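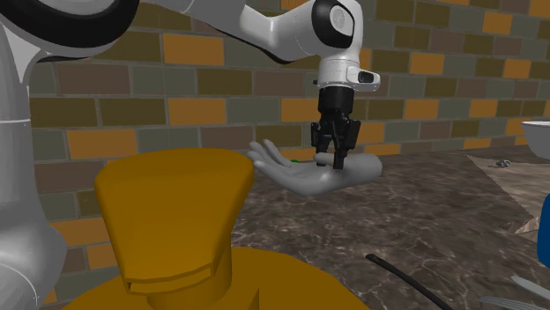

Gripper meets hand, in the sim. Open day at Lauritsen, first stop.

Posting from the Tasero open day at the Lauritsen building, thread as I go, battery at nothing so these will be short

The demo up top is the handover one. Simulated kitchen, white arm, black gripper, gray hand palm up over the counter. Hand has no body attached. Kid next to me: "where's the rest of him"

Handover = robot and person passing stuff to each other. They run it in the sim before anyone puts a real hand near it. 2825 runs since August, per the guy at the desk

Asked what counts as a fail. Squeezing the hand, dropping the thing, or just hanging there too long. Too long is 2 seconds. I take longer than that to hand over a fork

Fingers come down super close to the palm btw. Watched that bit over and over. My own hand kept twitching

Also somebody picked a mustard yellow chair and a brick wall with orange bricks in it for this kitchen and I want to know who. Nicer than mine

They change the kitchen up between runs, walls, counters, stuff lying around. Idea is the arm doesnt get used to one room. 520 kitchens so far. Would like to see the ugly ones

Ok moved to the next room. Galamden has a table here, they make the soft pads for the real grippers. You can squeeze them. Feels like a shoe insole. Took a flyer

Line for the real arm is LONG. They let you in four at a time and you sign a thing first

Someone in line says the Ernitz one last year had coffee. No coffee here. One water cooler, paper cones

In!! You hold out your hand, arm brings you a foam block. Slower than the sim by a lot. It stopped short on my first go and I had to reach, second go was fine

Woman running it said slow is on purpose when visitors are in, they cap the speed. Sim runs dont have that cap. Fair

Asked if it can do a full cup. "Not today." ok

Sticker says I was visitor 207. Keeping it

Doors open till 5 if your close by, go in the side entrance, the front one is locked and the sign is tiny. Bus now, will answer replies once I find a charger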